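July 2026, Trunbridge workshop

Edit day on the adoption PSA, Monday, everyone tired. Notes before I forget.

Cut 4 is 635 frames too long for the cinema slot. Vaida wants the kennel opening kept whole, I'd lose the second half of it. The dog doesn't look up till late and people in the test screening were already rustling. Left both versions on the drive, she can fight Ulises about it.

Voiceover – the actor from the Godoy series did it in one afternoon, good, a bit growly on "give them a home". Iestyn has taken the low end down. Line 3 still says "abandonned" in the script printout, fix before it goes to the subtitler. Also need her agent to OK the poster still, the one without the hat. Asked twice now.

Puppet dog for the chaining shot: neck joint slips when the head turns left. Repacked with felt, held for the morning, slipped again after lunch. Şengül thinks the dowel is undersize and she's probably right. No live animal in that shot whatever the director says, it's in the agreement with the shelter and I'm not reopening it. 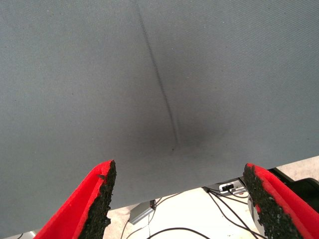 Second puppet head is cast but not furred. Fur order from Sketier came short, enough for the ears and muzzle, not the back. Could shoot it three quarter on and hide the rest behind the kennel door. Try tomorow.

Posters: 2000 ordered, 544 of them for Grorkulville, rest split between the cinemas and the shelter shops. Proof came back too green. Areeba has rung the printer, new proof Thursday. Shelter's phone number is right on this one, checked it by ringing it.

To do
– dowel, next size up
– ask Vaida which opening, need an answer
– agent re still
– music licence runs out end of August, does that cover the web version??
– invoice 1003 still unpaid, chase

Left the glue pot on again. Off now.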